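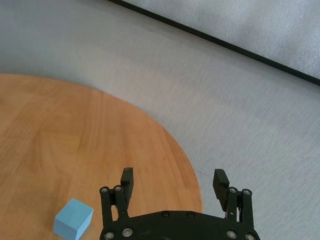 Left arm at the rim of the table in the Maltberg workshop, gripper open, a blue cube on the wood beside it.

The fault that stopped the Fladance project in August lasted 2 seconds. In that time the left arm swung across the table, passed through the space where the right arm was working and came to rest with its fingers against the other arm's linkage. The bill was one bent finger bar and a cracked bracket.

Geum-ok Joo was standing a step outside the taped line when it happened. She runs the two-armed cell for Kollance, a small firm in Maltberg that trains machines to sort and pass light objects. She hit the stop button, but by then the arm had already quit moving on its own.

"It was fast and it was quiet," she says. "I heard the bracket go and that was all."
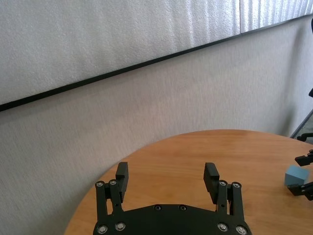 The task that day was a handover. One arm picks up a block, carries it to the middle and offers it to the other. Most of the time only one arm has anything to do, and the other waits with its fingers apart. With a light blue cube between the fingers on one side and an open gripper on the other, both machines are over the same round tabletop and there isn't much room to spare. The software that keeps them apart is called Seok, and it was written in the shop. It checks where each arm is and refuses any move that would bring the two too close.

On the day of the fault, Seok was checking old numbers. A loose connector on the left arm had cut off its position reports. The program kept using the last position it had, which put the arm safely back at its own side. The arm itself was somewhere else. When the connector made contact again, the controller saw a large gap between the two positions and tried to close it in a single move.

Joo's team found this in the log the next morning. Entry 2610 was the last good report. The next 59 were copies of it, identical down to the final digit.

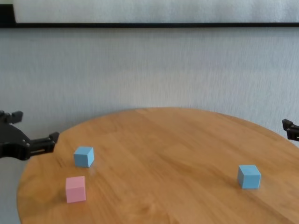

A real arm never reports exactly the same position that many times in a row, because the motors always shift a little. Seok now looks for that. After 5 identical reports it cuts power to both arms and holds the brakes until a person resets them by hand.

The connectors have been changed to a locking type, and the top speed is limited during handovers. Joo also moved the taped line farther back, though no one was touched.

Work started again with the foam cubes. Heavier parts are on hold until she has seen the new check trip in a test on each arm. The left one passed. The right one is waiting on a cable.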